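Speaker notes: Drawing the Streets People Remember
Drevham Public Library, evening lecture series

Good evening, and thank you to the library for the invitation. My name is Lizelle Coetzee, and I coordinate community mapping for the Drevham Streets Office.

Tonight concerns the hand-drawn map of the Tamayo district, now in its second printing. The map shows 78 bus shelters, each drawn by a resident who uses it.

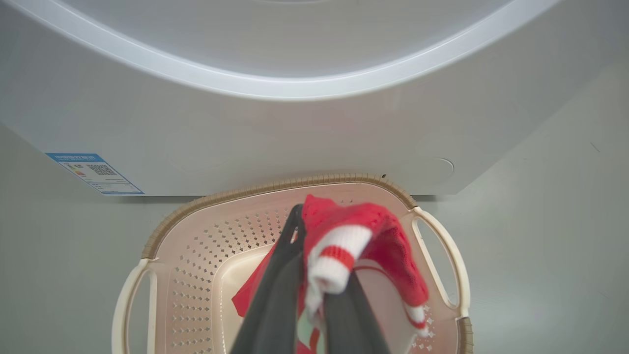 Contributors were asked to draw from memory before they visited the shelter with a pencil. Memory favors simple shapes, and most first drawings were made of them. A resident who can sketch the front of a washer or dryer as a white box with a broad round door ring has the skill this work requires. Drawings were accepted in any style, provided the street name was legible.

Pause. Pass the sample sheets along the front row.

The shelters on Cladari Avenue drew the most comment. Six contributors drew the same bench, and no two agreed on the direction it faces. The office printed all six versions side by side. Busisiwe Mthembu, who edited the map, will speak to that decision during questions. 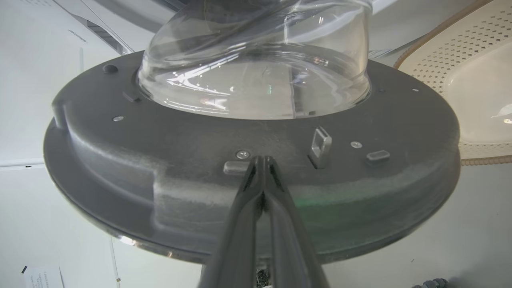 The second printing corrects 2 errors from the first. The shelter at Grillari Square had been placed on the wrong side of the street, and the night bus was missing from the key. We are grateful to the riders who wrote to us on both points.

Next slide: the Route 30 strip.

Route 30 is the only line to cross the whole district, and it appears as a separate strip along the lower margin — fold it outward to read it. Requests for other routes may be left at the desk.

The office will begin work on the north side in July. Residents who wish to draw a shelter should sign the sheet by the door and note the stop they use most.

Invite questions. Busisiwe to join at the table.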